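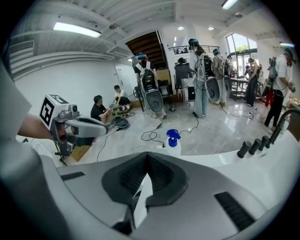
The ground-floor room at the Wainwright building, with cables and a power strip on the floor.

Cerkthorpe, 2026-05-26. The ground-floor room of the Wainwright building will get fixed floor outlets this summer, the building's operator, Katow, said in a notice to users. The work is meant to cut down on the loose cable that now crosses the floor when several groups share the space.

The room has a polished gray floor with a marble look and opens onto a staircase. Power comes from wall sockets only, so anyone working near the middle has to run a strip out from the side. Under the current rules, cables may lie on the floor during a session but must be coiled and put away before the room is handed over.

Katow plans to install six recessed outlets in two rows. Each will have a hinged metal lid that sits level with the floor. The contractor, Zusen, will cut the channels in sections so that half of the room can stay in use. Each section is expected to take 15 working days, including time for the filler to set.

"The floor finish is the slow part," said Mihret Lemma, who manages the project for Katow. "The cut pieces have to be matched and polished again by hand."

Bookings for the room reached 859 hours in January, the highest monthly figure so far. Tia Fothergill, who handles the schedule, said groups with cardboard boxes, stands or low platforms should keep them on the side away from the work. The route to the stairs must stay clear at all times.

Spray cleaners may still be used on equipment, but not on the new lids until the seals have been checked. A revised floor plan will be posted at the entrance before the first section is closed.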